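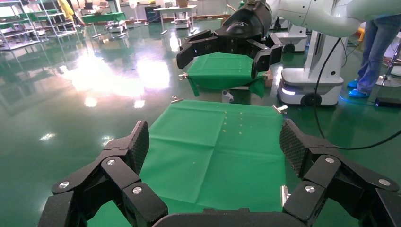
Green cloth spread flat, with a few soft folds.

Rikau Homestay Exchange — progress report, 7/15/26
Prepared by Sioned Voyle for the Lauritsen travel fund

Since January, 18 travelers have completed stays in Zevska and 12 in Wekero. Average stay was six nights. Host fees are paid through the end of the period.

The Wekero bus now ends one village short, so guests need a transfer. Cost per trip is up by about 53 cents and is charged to local transport.

Open items:
Visa letters for the fall group — drafted, not sent.
Second host family in Zevska — home visit pending.
Phrase booklet — at the printer.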